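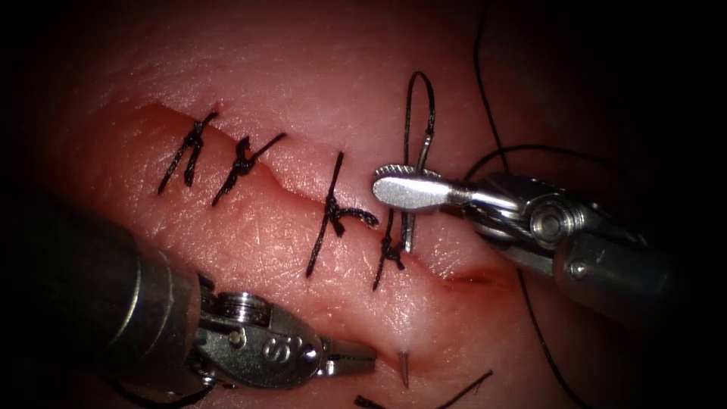

25 March 2018

The port authority in Sidport signed its concession with Grorico in January. We were told then that the contract would be published once the commercially sensitive parts had been taken out. What was published last week runs to 1132 pages, and 727 of them are blacked out in full. The annexes on fees, penalties and early termination are among them.

I do not claim that anyone took a bribe. I have no evidence of it, and I would take it to the police if I did. My complaint is simpler. A government that sells the use of public land for a generation owes the public the price, and we have not been given the price.

The minister's answer is that investors value discretion. Some do. But the investors a small country should want are the ones who check the courts, the regulator and the audit office before they check the tax rate. They want to know that the rules applied to them this year will be applied to their competitors next year. A company that gets its terms in a closed room knows that somebody else can get better ones in the same room.

We have been through this before with the Pramstead power station. The contract was secret, the guarantee was secret, and the first most of us heard of the guarantee was when the state had to pay on it. Those who asked questions at the time were called negative and accused of harming the country's name. The same words are being used now, by some of the same people.

Emil Nägeli, who advised on the Pramstead deal and has now turned up as a consultant on this one, wrote in January that critics "confuse privacy with guilt." I don't think we do. A person has a right to privacy. A concession paid for with public land is a different matter, and a minister who signs one is acting for us.

The Maldonado report recommended three things after Pramstead: that contracts above a set value go before parliament prior to signing, that the names of the final owners be disclosed, and that the auditor see the full text. All three were accepted on the floor of the house. None has become law. The bill has been on the agenda 13 times and has been put off each time.

The opposition has not covered itself in glory either. It had the numbers in the finance committee to force a hearing on Grorico's ownership and let the deadline pass. Its spokesman has since said a hearing will be requested after the summer, by which time the first payments will have been made.

Parliament sits again after the Easter break. The bill can be moved by any member, on either side, with one day's notice. I would like to see who is willing to put a name to it, and I would like the vote taken by roll call.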